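Codstead Bench Chores: README

4 comments · 8 shares

What is in this folder

Codstead is a small set of recordings of a two-finger arm doing the kind of tidying that is left over at the end of a shift in a repair shop. It contains 971 episodes. The set was prepared by Kavitha Sastry at the Subramaniam workshop, with the parts and bins supplied by Gimico. The first version was put together in April and the present version corrects the labels of that one.

We started from a question which our own technicians asked us many times: can a machine clear my bench yet? They also asked if the same machine could load a dishwasher or fold towels at home. This card tries to give a careful reply for the bench, and a shorter one for the home.

The chore

One episode is one instruction, for example "put the button in the bin" or "take the valve out of the bin". The arm starts above the table and stops when the operator marks the episode as finished or failed. The objects are ordinary shop parts, for instance pipe valves, brass fittings, capacitors, power supplies and push buttons. We did not choose them to be easy. A power supply is wide and heavy for the fingers, and a fitting can roll when it is touched on the wrong side.

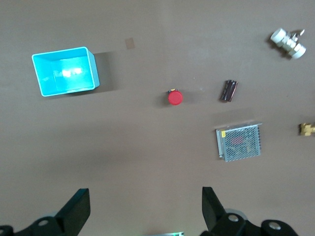

Can a robot sort a mixed bench without a person near it?

Not for a whole shift. In our trials the arm could work alone for short periods, but a person had to come back when a part had rolled out of reach or when two parts were lying against each other.

What works and what does not

Single pick and place into an open bin is the strong side. The policy trained on this set, which we call Cinoseck, does it well when the part stands free from its neighbors. It does not need the part to be in a known position.

Taking a part out of a bin is harder. The walls limit the angle of the fingers, and if the part lies close to a wall, one finger has no place to go. Glossy plastic is a second difficulty, as the reflections on the bin floor move when the camera moves. Operators learned to come down straight and slowly, and the model has partly copied this habit. Sometimes it has copied also their hesitation, and the arm waits above the bin for a few seconds with no reason that we could find.

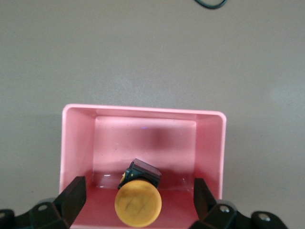
Black and yellow part in the pink bin, gripper fingers open on either side.

Tasks with a judgment inside them are not solved. A technician who clears a bench looks at a worn button and decides if it goes back to stock or to scrap. Our labels have no information on this, so please do not use the set to train such decisions.

About the home

We made two small tests with kitchen things, cups and spoons, using the same policy without new training. The cups were acceptable and the spoons were poor, because a flat spoon gives the fingers very little to hold. We did not record enough to publish numbers. Cloth was not tried at all. Our opinion is that loading a rack with hard, separate items is near, and that laundry is still far from this type of gripper.

Labels

Each episode has the instruction text, the result (finished or failed) and a free note by the operator. Failed episodes are kept. In the first version, some of them were marked as finished when the part had fallen on the rim of the bin and then inside. We now mark these as finished with the note "lucky".

Known limits

- Table and bins are always of the same type, so results in another shop may be lower.
- Only two operators recorded the data, and their styles are different. One of them regrasps often.
- No oily parts are included.
- The notes are in English but were written quickly. Spelling was not corrected.

Use

You may use the set for research and teaching. If you want to put a policy from it on a machine near people, please make your own safety tests before. Corrections to the labels can be sent to Kavitha Sastry with the episode number.

Related items

Cinoseck: training notes and settings
Codstead label changes since the first version
Gimico bin and part list
How long does it take to clear a repair bench by hand?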